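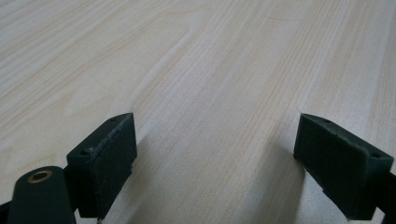 The people at Lustthorpe say we should stop heating the hide glue twice, and that the second heating is what makes our joints weak. They wrote it in the shared log, under my October notes, and I think they are right, but I want to see it in numbers before I change the sheet on the wall.

October, morning

Soaked 225 g of Pilex pearls in cold water, double the weight. Left them until they were soft to the middle. The old batch from Michiels I kept in the jar, already heated one time, with a skin on top which I removed.

Glued pairs of beech blocks, 2 with fresh glue and 2 with the old one. Clamped all the same way. The room was cool, so I warmed the blocks first on the radiator.

15:30

Pull test on the small press. Fresh glue: the first block held to 1000 N and the wood broke, not the joint. The second the same. Old glue: both opened before 900 N, and the line was clean — no fibers on it at all.

Still not sure if it is the heating or the age of the jar. Must repeat with glue from one bag only. Ask Plulleck if they can spare a thermometer, ours reads too low.

Wash the brushes with warm water, no soap.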